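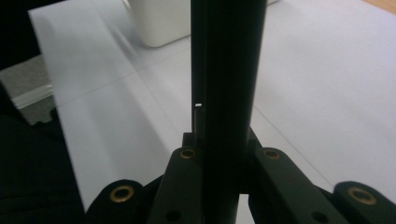

The Watmont table cover is a single-use covering for work tables, packing tables, buffet tables and any other flat surface which must stay clean during the work. It is sold by Josance in rolls and in cut sheets, and both are made from the same material. The color is white, and when the cover is spread over the surface, as in the photo, it has a paper-like look which most of our customers prefer to the shine of plastic. White also makes it easier to notice small parts, crumbs and drops before they go to the floor.

Material

Watmont is a mix of paper fiber and a small part of synthetic fiber. The synthetic part gives strength in the long direction, so the cover does not tear at once when you pull something heavy over it. It is not waterproof. A small spill will be absorbed and will stay in the place for some minutes, which is normally enough to remove the sheet and put a new one. For work with a lot of liquid we recommend the Pistness underlay, which has a thin film on the back side and is put under the Watmont with the film down.

The surface has no print and no pattern. You can write on it with pencil or ballpoint. Felt pens can go through, so please try first on a corner.

Sizes and packing

Roll, standard: width 30 inches, length 200 feet, perforated every 5 feet.
Roll, wide: width 48 inches, length 200 feet, not perforated.
Cut sheets: 30 x 60 inches, 288 sheets in a carton, folded twice.

The cut sheets show fold lines when they come out of the carton. The lines become weaker after the sheet has been lying flat for some hours, but they do not go away fully. If you need a cover without folds, for example for a table where you take product photos, please order the roll.

The core of the roll fits the Wikström table holder, both the model with screws and the model with clamps. It also fits most other holders with a bar of not more than 1 inch. The holder is not included.

How to use

Wipe the table and let it dry. Put the end of the roll at the far side of the table and pull the cover to you, holding it with both hands near the edges. Cut or tear, then smooth it from the middle to the sides with the flat hand. On a smooth table the cover can slide a little when you work with heavy objects. Two pieces of masking tape on the front edge are enough to stop this. Please do not use strong packing tape, it pulls the fibers off and leaves them on the table.

If only one part of the cover is dirty, many people put a second piece on top and remove both at the end of the day.

Storage

Keep the rolls in their bag, lying down, in a dry room. Rolls which stand on the end for a long time get a soft edge and will not run straight in the holder. Cartons of cut sheets can be stacked up to 5 high.

What has changed

Since April the standard roll has a deeper perforation. Customers wrote to us that the old one was difficult to tear with one hand, and they were right. The wide roll is the same as before. If you still have rolls from the older production, you can use them together with the new ones, as the color and the thickness are equal.

Ordering

The smallest order is one roll or one carton. For orders of over 2,000 feet in total, standard and wide rolls can be mixed, and we send them on one pallet. Please write the width in the order and not only the name Watmont, because we have sometimes sent the wrong one for this reason. Free samples are a piece from the standard roll, folded in an envelope, and they will have fold lines also.

Rolls can be returned if the bag is not opened. Opened cartons of cut sheets we cannot take back.

Page updated July 14, 2019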